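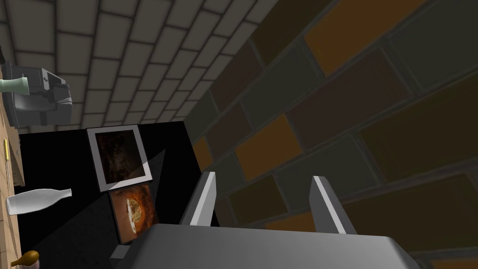 Figure 1. Wrist view, fingers apart, nothing held. Wall, ceiling and counter are all tilted in this view.

Simulated Cells, Unit 3: Setting Up and Looking After the Two-Arm Kitchen Cell
Brandholm Technical School
Notes by Ramil Baluyot, revised 22/09/2025

1. Scope

These notes cover the set-up and routine care of the Norus two-arm cell as it is run in the Gerkance simulator. Motion planning is dealt with in Unit 4. You will need the cell file, the Tan kitchen scene and the blank check sheet from the course folder. Read sections 2 to 4 before the practical and bring the sheet with your login details already filled in.

A simulated cell does not wear. It does drift, in the sense that people edit the file. A finger offset is changed for one exercise and saved, a camera is turned and left turned, and the next group inherits both. Most of the faults reported in May came from saved edits of this kind. The check sheet is there to catch them.

2. Loading order

Load the scene first, then the robot body, then the arms, then the grippers, then the cameras. Each part is placed relative to the one before it. If the cameras are loaded before the grippers they attach to the body frame, and the wrist views will stay still when the arms move.

After loading, leave the cell paused. Open the part tree and check that each gripper sits under its own wrist and that each wrist camera sits under its own gripper. A camera in the wrong branch can give a believable picture, so read the tree and do not rely on the view alone.

Set the time step before the first run. The cell file is tuned for a fixed step, and changing it halfway through a session alters the contact behaviour at the fingers. If you have to change it, reset the cell and start a new check sheet.

3. Wrist camera check

The wrist camera looks out along the fingers from behind the palm. With the gripper open, the palm should lie along the lower edge of the view and both fingers should be in sight, one on each side of the gap. Figure 1 is acceptable on all of these points. The background can be at any angle. A tilted wall only tells you that the wrist is rolled, and a rolled wrist is not a fault.

Procedure:

Open the gripper fully.
Confirm that both fingertips are visible.
Confirm that the gap is clear and that you can see background through it.
Roll the wrist one way, then back. The fingers must keep their place in the view while the room turns.
Note the result on the sheet, left and right arms separately.

If the fingers move in the view during the roll, the camera is attached to the forearm. Move it down one level in the tree and repeat from the start. If a finger is missing, look at its visibility setting before you touch its offset. Several good offsets have been spoiled by people trying to bring back a finger that was merely hidden.

4. Finger alignment against an object

The open check says nothing about where the fingers stand in relation to something they are about to grip. For this, bring the gripper up to a large, simple object and stop before closing.

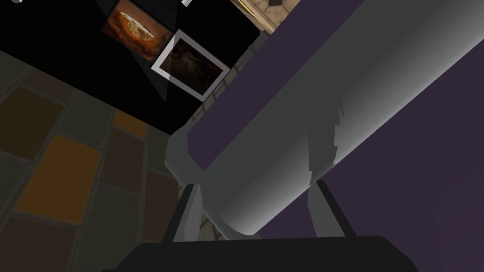
Figure 2. Grey cylinder lying across the gap, one finger to either side.

A cylinder is a fair choice because its long axis can be judged by eye. The points to look at are the angle of the axis to the gap and whether either finger is touching before the close command is given. In Figure 2 the right finger meets the underside of the cylinder. Where you find contact on one side only, stop and open the contact list. Do not close the gripper to see what happens, as the object may be pushed and you will lose the pose you were trying to measure.

Take the finger positions from the joint readout. The picture shows which side to look at and the readout gives the size of the error. Correct the wrist pose first. The finger offset is changed only if the same error comes back at three different wrist angles.

Note also the jagged seam across the curved face. Treat marks of this sort as a question about the drawn surface until the contact list says otherwise. The drawn surface and the collision shape are separate items in Gerkance, and a rough-looking mesh may have a perfectly smooth collision shape behind it. The reverse also occurs and is harder to spot. Switch on the collision overlay and compare the two before reporting a fault.

5. Arm clearance

Once both grippers have passed, go to the body view and look at the arms together with the room.

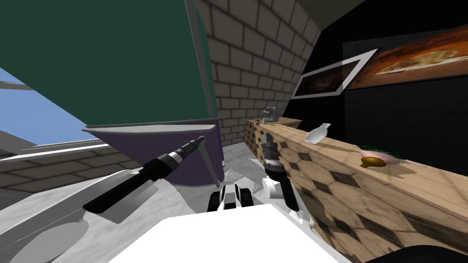

Clearance is checked in three places: between the two arms, between each arm and the counter front, and between each arm and anything that hangs or stands over the floor. Work with the cell paused and move one joint at a time. The counter front is the usual trouble, as the elbow passes close to it while attention is on the gripper. Small items on the counter top should be left where the scene file puts them. If they are moved, reload the scene before the next check so that both arms are tested against the same layout.

Run the clearance script for each arm. It steps through 2,920 poses and writes one line for each. Any line marked C is a contact. Read the first C line in full, including the names of both parts. Later ones are often the same contact carried forward.

6. Saving and handing over

Save under a new name with your group number. The master file is write-protected; if it lets you save over it, tell Rodel Ocampo before you log out. Keep the last 12 saved versions and delete older ones.

Hand in the check sheet, the script output and the part tree printout together. Practical work is in room 115. Groups with an open C line should put the pose number at the top of the sheet so that it can be loaded directly at the start of the session.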